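Caixas amarelas Estow e tabuleiro de inox Trollix - kit de bancada

Sou a Margarida Sequeira e vendo aqui na loja quase só coisas que uso eu própria. Este kit nasceu da minha mania de desmontar tudo e depois andar de gatas à procura de um conector (quem nunca!). São quatro caixas abertas em plástico amarelo e um tabuleiro baixo em inox para pôr no meio.

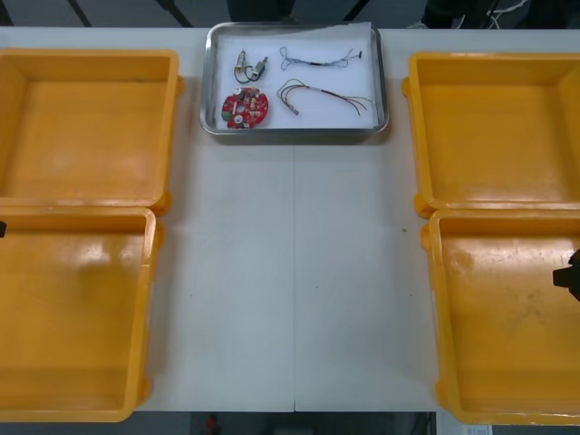
O tabuleiro Trollix é a minha peça preferida, confesso. Tem os cantos arredondados, lava-se num instante e fica bem em qualquer mesa. Eu ponho sempre um forro branco no fundo, porque num fundo claro até aquele feixe de fios fininhos, cinzentos e azulados, se vê logo, e os conectores pequenos também. Duas caixas de cada lado, tabuleiro ao centro, e a mesa está pronta.

As caixas são as Estow de tamanho médio. Paredes inclinadas por dentro, rebordo grosso que dá jeito para agarrar, fundo liso. Com o uso ganham umas marquinhas - as minhas já as têm, e não me incomoda nada. Para quem faz triagem a sério, a Oana Moldovan, da oficina Ardeleanu, deu-me uma dica boa: uma caixa para cada tipo de peça e nunca misturar cabos com placas, mesmo que sejam só duas ou três coisas.

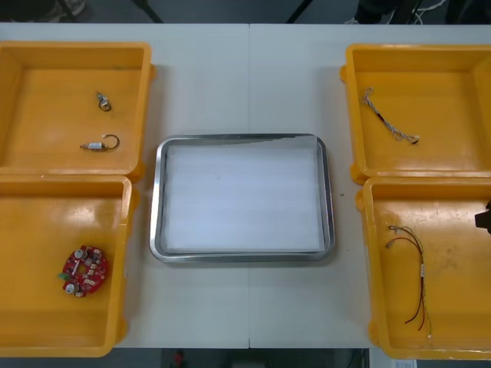
Também serve para miçangas, parafusos, peças de relojoaria, sementes... Eu levo um conjunto para a feira em janeiro e volta sempre com elásticos e moedas lá dentro, enfim. Se já tem caixas da linha Dramosstead, atenção que os rebordos são diferentes e não empilham bem com estas.

O que vem no kit:
4 caixas Estow amarelas
1 tabuleiro Trollix em inox
20 forros brancos para o tabuleiro

A mesa e as peças não estão incluídas (já me perguntaram!).

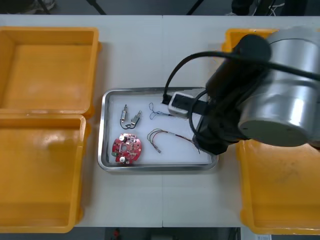 Tabuleiro Trollix com forro branco, placa vermelha redonda e conectores; caixas Estow dos dois lados.

Envio em 2 dias úteis, devoluções até 14 dias. Para oficinas e escolas faço preço especial, é só mandar mensagem com a quantidade. Caixas avulsas também tenho, mas só em amarelo por enquanto.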